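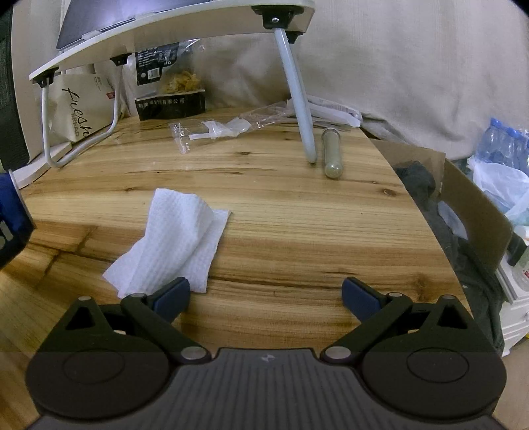
擦桌子之前

把纸巾捏起来,这件事我练了整整一个九月。

说出去没人信。我妈在电话里问我新工作做什么,我说教机器收桌子。她沉默了一会儿,问:“那你自己的桌子收了没有?”

没收。我的桌子上有面包袋、零食袋、拆下来没扔的透明包装,还有一张架在桌上的小折叠桌,上面摆着电脑。可是 Bence Vida 第一次到我这儿来,站在门口看了半天,高兴得直搓手。

“太好了,”他说,“你千万别动。”

Bence 是 Ultusora 的人,中文是跟菜市场的人学的,说“太好了”的时候像在夸一条鱼。公司那边有一间样板房,叫 Sketitton,沙发、餐桌、水池都有,每样东西都摆得端端正正。Alva 在那里收桌子收得漂亮极了,杯子归杯子,盘子归盘子,参观的人一鼓掌,它还会把手臂收回胸前,像个刚唱完歌的小学生。后来他们把 Alva 搬到 Gernwood 小区一户真正的人家里,它对着一张吃过早饭的桌子站了很久,最后很郑重地拿起一只空碗,放到了另一只空碗旁边。

“然后呢?”我问。

“然后它觉得干完了。”

我笑得蹲在地上。Bence 也笑,笑完了从包里掏出一把手持的夹爪塞给我,黑乎乎的,两片指垫是蓝的,握着比看起来沉。“你收,它学。你怎么收,它就怎么学。所以别装样子,你平时什么样就什么样。”

我平时什么样?我平时根本不收。

但是这活儿太有意思了!你试试就知道,把自己的手换成两根指头,一根往左,一根往右,别的什么也没有,整个世界马上变成另一种东西。瓶子是朋友,盒子也算朋友。零食袋脾气不好,一捏就叫,夹着中间,两头全塌下去。最难对付的是纸巾。纸巾揉过以后有一道立起来的褶,看着就像专门给你留的把手,你喜滋滋地夹下去,它往旁边一歪,你夹了个空。再来,夹到了,可是夹到的是桌面上那一层最薄的边,一提,它慢悠悠地展开,又躺回去了。

头几天我夹纸巾夹到做梦。梦里我妈坐在桌子那头,拿两根筷子,一下就夹走了。

我把这个梦讲给 Bence 听,他居然拿本子记下来。“筷子,”他说,“从斜的地方下去,对不对?不从正上面。”

我们就试斜的。夹爪歪过来一点,先让一边的指垫轻轻压住纸巾的边,另一边再推过去,褶子自己就鼓起来了。起来了!我举着那张纸巾在屋里走了一圈,Bence 跟在后面鼓掌,楼下的人敲了两下暖气管。

后来我们就放开了干。每天傍晚他来,我们把桌子弄乱,再收,再弄乱。弄乱也有讲究,头一回我乱得太匀称,他摇头,说这叫摆放。真正的乱是一层压一层的,袋子压着袋子,袋子下面还有半盒没吃完的东西,你得先吃饭,先困,先接一个很长的电话,它才会乱成那样。于是我们认真吃饭,认真打电话。我那阵子胖了。

饮料罐是 Bence 的最爱。他说机器和人一样,需要一点信心,一天里总要有几个罐子。
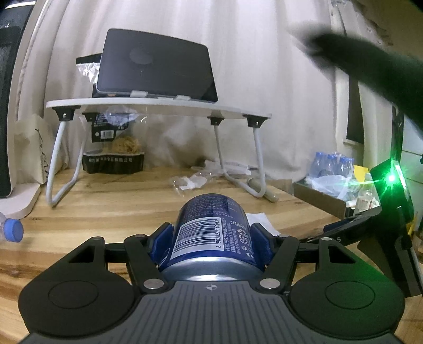
深蓝色的罐子横着夹住,条码转到了一边。

罐子确实好夹。不过横着的罐子会滚,你慢一点它就跑了,快一点又把它顶出去。我有一个小窍门,两边同时合,合到快碰上的时候停半口气,再合。我自己都不知道有这个习惯,是 Bence 看出来的。他说:“你在等它站好。”

收到第839遍那天,他把我的那些傍晚全都喂给了 Alva。我这么说他要生气的,他说“喂”这个字不科学,可是他自己也找不出更好的,最后还是用了“喂”。

Alva 搬上楼花了好大力气。Gernwood 的电梯小,它得侧着站,像一个带着大提琴赶火车的人。邻居探出头来,问是不是买了新冰箱。我说是收桌子的。邻居说,哦,那能不能顺便到我家?

我妈也来了。她坐了很久的车,带了一袋橘子,进门先看桌子,再看我,一句话没说,那个表情我从小看到大。

“别收!”我和 Bence 一起喊。

她把手缩回去,在沙发上坐下来,开始剥橘子。

Alva 开始了。先是罐子。它的手伸过去,两片指垫往中间合,快碰上的时候,停了一下。

就那么半口气。

我鼻子一下就酸了。你们懂那种感觉吗?那是我的停顿呀!是我在一个又一个傍晚,一边想着晚上吃什么一边留下来的停顿,现在长在别人的胳膊上。罐子稳稳地起来,过去,落进桶里,咚的一声。我抓住 Bence 的袖子,他抓住沙发背。

“慢,”我妈说。

是慢。一个罐子用了20秒,我妈在这段时间里剥完一个橘子,还把白筋撕了。接着是瓶子,也行。接着是面包袋,它捏住袋口,提起来的时候面包屑撒了一路,它没有管。我妈的眉毛动了动。再接着是一个透明包装,它夹了三次,第三次夹起来了,走到半道,包装悄悄地滑掉,它浑然不觉,空着手走到桶边,认认真真地松开,又认认真真地走回来。

我妈笑出了声。“像你爸,”她说。

轮到纸巾。

屋里安静得能听见楼下的电视。Alva 的手停在纸巾上方,转了一个角度,斜的!它从斜的地方下去了,左边压住,右边推过去,褶子慢慢鼓起来,合上。提。纸巾的一个角还拖在桌面上,像不肯起床的小孩,再提,也离开了。

“哎!”我妈站起来了,橘子皮掉了一地。

纸巾走过半张桌子,走过电脑,走过桌沿,Bence 嘴里念念有词,念的是他老家的话。然后 Alva 停下来,仿佛想了想,松开手,把纸巾端端正正放进了我妈脱在门口的鞋里。

好一阵没人说话。

“它以前没见过鞋,”Bence 小声说,“你这里门口没有鞋的。”

他说得对,我的鞋都在床底下。

我妈走过去,把纸巾从鞋里拿出来,没有扔,攥在手里看那只机械手,看了很久。我以为她要说不中用,浪费电,还不如请个人。她年轻的时候在商场做保洁,一层楼的桌子,一个晚上要擦200张,她有资格这么说。

“再来一遍,”她说,把纸巾揉了揉,丢回桌上,“这回我把鞋拿走。”

那天晚上我们一共来了很多遍。我妈越来越起劲,一会儿把罐子放倒,一会儿把纸巾塞到袋子底下,还把橘子皮摆成一小堆,问它认不认得橘子皮。不认得。Alva 把橘子皮当成什么,我到现在也没弄清楚,它绕着那堆东西转来转去,最后拿走了旁边的瓶盖。我妈乐得直拍腿。

Bence 抱着电脑坐在地上,盯着屏幕。夜里他报了一个数,说纸巾的成绩,六成九,百分之69。

“才六成九?”我妈说。

“上个月是零!”Bence 说,眼睛亮得像过年。

我妈算了算,又看看桌子,问:“那剩下的呢?”

剩下的在地上,在椅子上,有一张挂在 Alva 自己的胳膊肘上,它带着那张纸巾收完了半张桌子,样子很体面。

要是你问我机器到底会不会做家务,我会告诉你,它会收罐子了,它会在合手之前等一等。它还不知道鞋是什么,不知道橘子皮是什么,也不知道面包屑撒了要回头看一眼。可是谁生下来就知道呢,我三十岁了,也是今年才知道纸巾要斜着夹!我巴不得明天早上就接着教它,我连早饭都想好了,要煮面,汤要多,碗要油一点,让它见见世面。

Bence 说油碗先不急。

我妈没搭理我们,她把夹爪拿过去了。就是我用的那一把,黑的,蓝指垫。她掂了掂,说这个沉,手腕要疼的,你们应该在这儿垫块布。Bence 赶紧找本子。她又说,你们这个收法顺序不对,先收软的,后收硬的,软的压在底下你后面就夹不出来了,做过的人都知道。

“您做一遍?”Bence 问。

我妈把袖子挽起来。她弯下腰,歪着头,对准一张纸巾,嘴唇抿得紧紧的。第一下,夹空了。

“嗐,”她说,“再来。”

Alva 站在墙边,手臂收在胸前,指示灯一闪一闪。我蹲在地上捡橘子皮,捡到一半,听见她在上面喊,起来了起来了,快看!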